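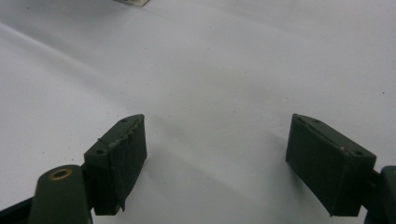
Memanel table covering, white. Faint diagonal creases.

Print this page | E-mail this page
Reading time: 2 minutes

Memanel is a smooth, plain white covering for worktables, sorting benches and display tops. It has no printed pattern or grid. Order code 3834. Supplied by Nosbridge from the Dandton warehouse.

Standard length is 3000 mm. Shorter pieces are cut to order and packed flat. Full lengths ship folded, and light creasing is normal on first use. Lay the covering face up on a clean top, smooth it from the center outward and leave it for 15 hours before trimming. 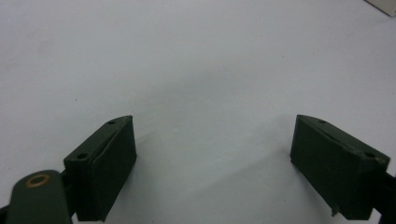

Trim with a straightedge and a sharp blade, leaving 10 mm on each side for the Economou edge clips. The clips are sold separately and fit square-edged tops only - rounded edges need double-sided tape.

Clean with a soft cloth and mild dish soap. Do not use scouring pads or solvent cleaners.

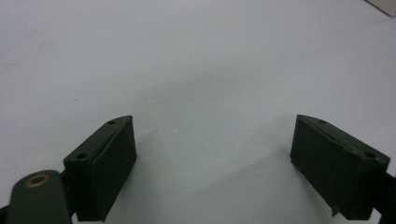

White shows small specks and crumbs clearly, so wipe the top before starting light-colored work. The tone varies with the lighting and can look gray in shade. Pieces cut to order cannot be returned. Uncut lengths are accepted back in the original packing.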